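4. Data and coding

4.1 The program and its seasons

Jireswood is a singing contest for amateur performers, broadcast in the evening and streamed the next morning on Tolo. Each episode has the same parts: a short film about the contestant, the performance, comments from the judges, and a closing talk with the host backstage. Viewers vote through the Tolo app once the last performance is over. Voting closes before the results show, and the vote totals are not released.

We use two seasons. The first had a live studio audience throughout. The second was taped without one from August on, and the producers filled the gap with longer backstage talks and more time for the judges. The break between the two formats is useful for our purpose, as it lets us compare how judges speak with and without a crowd reacting in the room. The songs, the stage and the panel stayed the same.

Performances by guest artists were left out, as were the group numbers that open each results show. This left 97 solo performances with a full set of comments.

Figure 1. Open storage box with a pink lid and three compartments, on a wooden table.

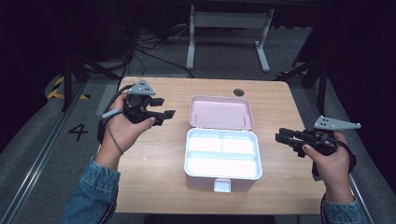 4.2 Judges' comments

All comments were transcribed from the streamed version. Where the broadcast and the stream differed, we kept the stream, which was sometimes a few seconds longer. A comment was defined as everything one judge says to a contestant before another person takes over. Short interruptions by the host were ignored. If a judge came back later with a new point, this was treated as a second comment.

The transcripts gave us 1132 comments. Each was coded for topic (voice, song choice, stage presence, personal story, other) and for tone (positive, mixed, negative). A comment could have more than one topic but only one tone. Sorcha Moncrieff coded the full set, and a second coder worked on a part of it without seeing the first codes. Disagreements were mostly over tone. Judges on this program often open with praise and move to a complaint, and the two coders did not always agree on whether the praise was meant seriously. These cases were talked through and recoded as mixed when no decision could be reached.

Personal story was the hardest topic to pin down. We used it only when the judge spoke of the contestant's life outside the contest – family, work, illness, hometown – and left it off when the judge spoke of progress since an earlier episode.

4.3 Viewer posts

Viewer reactions come from the public discussion board Giso, where every episode has its own thread. We saved the threads on October 30, 2020, after both seasons had ended. Posts that named no contestant were dropped, along with duplicates and posts that were only links. The final set holds 3881 posts.

Giso users are not a sample of the people who watch the program. They post during the broadcast and many follow several contests at once, so their views should be read as those of committed fans. User names were replaced by numbers before coding, and we do not quote any post word for word.

Figure 2. Fingers of a hand-held gripper over a light wooden floor.
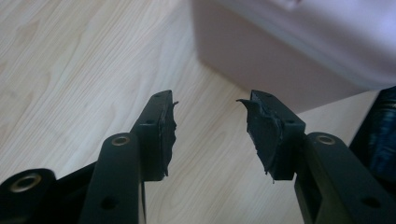

4.4 Matching comments to posts

Posts were matched to performances by contestant name and episode. Nicknames were a problem in the second season, when a contestant named Cowie shared his name with a judge's dog that was often mentioned on air. Posts that could have meant either were set aside by hand. We did not try to match posts to single comments, and the models in the next section therefore use the average tone of the panel for each performance.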